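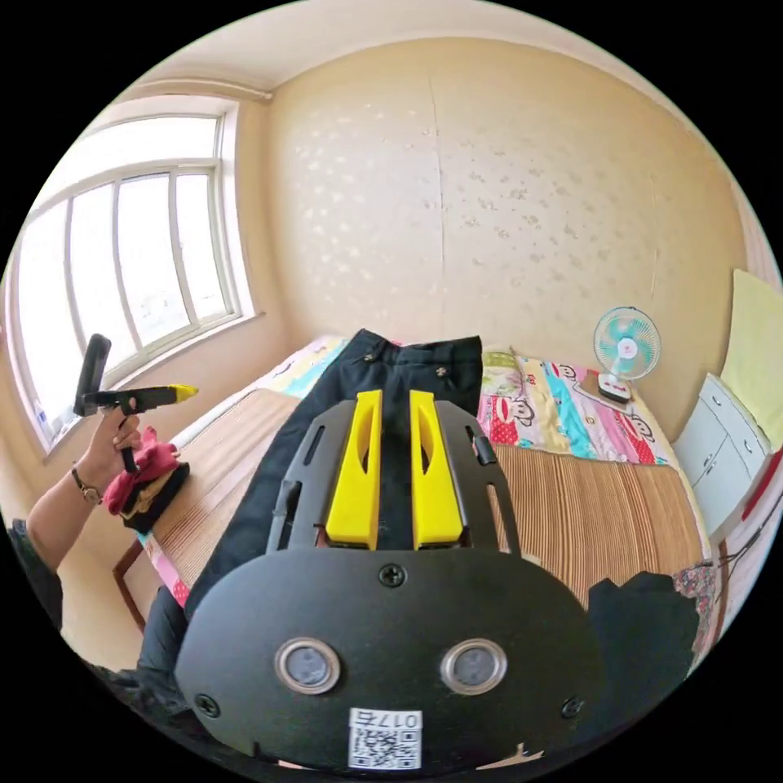
4.2 The bed as a folding table

I went into the Drutstead study thinking I'd be writing mostly about closets and drawers, and I ended up writing mostly about beds. Of the 1,219 garments we logged across 30 bedrooms, the great majority were folded on top of a bed. A few homes had a perfectly good table one door away and still didn't use it for this (one household in Urnudstead kept theirs covered in seed trays for the whole of January, so fair enough). So this section is about what a bed does to a fold, and I'm going to spend most of it on trousers, which gave us the most trouble and, I'll admit, the most fun.

Our log has 343 pairs of trousers in it. I coded each one for three things: which way the waistband pointed, what the cloth was lying on, and where the folded piece went afterward. Direction was the one I almost left out of the coding sheet, and I'm so glad I didn't! People are remarkably steady about it within a single session. If the first pair goes down with the waistband toward the pillow, the next pair nearly always does too, even when the person has moved along the side of the bed and the other way would mean less reaching. Figure 1 shows the layout I coded as "long, waistband to head": black trousers flat along the length of the bed, waistband at the far end, pillow just to the right of it. The opposite layout, "long, waistband to foot," turned up less often, and "crosswise" mostly meant shorts and children's things.

Why lay them lengthwise at all? My first guess was that trousers are long and beds are long, and I still think that's most of it. But the edge of the bed matters too. A leg that hangs over the side pulls the rest of the cloth with it, and then you're smoothing the same crease twice. Laid lengthwise, the whole garment stays on the surface and you can work your way up from the hems.

Then there's the surface itself. I had one code for "bedding" in the first version of the sheet and it was useless within a day. A thick quilt swallows the edges of a garment. A fitted sheet is better, but it tends to travel with your hand when you smooth something out, especially if the elastic has gone. Woven sleeping mats, the bamboo or straw kind, were the ones I wanted to know more about, and the bed in Figure 1 has one, in tan and brown stripes over a cartoon-print sheet. My own feeling, after trying it at home with a borrowed mat and a heap of my own laundry, is that a mat behaves a lot more like a tabletop. Cloth slides over it, it doesn't bunch, and the stripes give your eye a straight line to work to. I can't separate those effects with the data we have. I'd love for someone to try.

Light comes next, and I was slow to take it seriously. In the rooms where I stood and folded alongside people, I kept noticing that they turned dark clothes toward the window before matching up the seams. Black cloth is hard to read. The inseam, the outseam and a plain old wrinkle all look alike until daylight hits them from the side. Figure 2 has the kind of window I coded as "large": white frame, wide transom on top, four tall panes underneath, plenty of daylight.

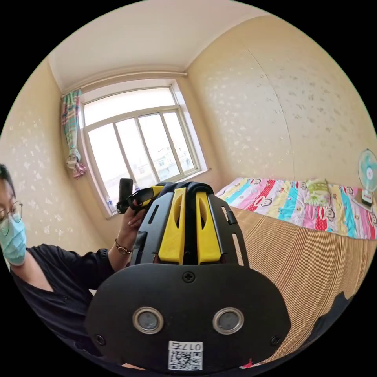
I scored daylight on a simple scale of none, some and plenty, going by what reached the bed with the lamps off. It's crude. Pernska homes scored lower overall than the ones in Urnudstead, but they also tended to have deeper rooms with the bed pushed to the far wall, and I couldn't pull the two apart. What I can say is that dark trousers got re-laid (picked up and put down again before the first fold) more often under "none" than under "plenty," and light-colored trousers didn't show much of a difference either way.

The last code was where things go when they're done, and here the bed runs out of room fast. Once a garment is spread out full length, what's left for finished pieces is a strip along the side, the pillow end, or the floor, and almost everyone picks the strip. That puts the pile right by the folder's own legs, where it can get nudged off. I logged a fallen pile as its own event, separate from a re-fold, though the two often come together.

A word on what I threw out. The Reddy coding scheme, which we adapted, asks for a fold count per garment, and I dropped it for anything with fewer than two clear creases. I also left socks out of every comparison in this section. There were easily 1,000 of them before I stopped logging them separately, they swamp everything else, and most were rolled, which needs a different set of codes. Those are in Section 4.4, along with the towels.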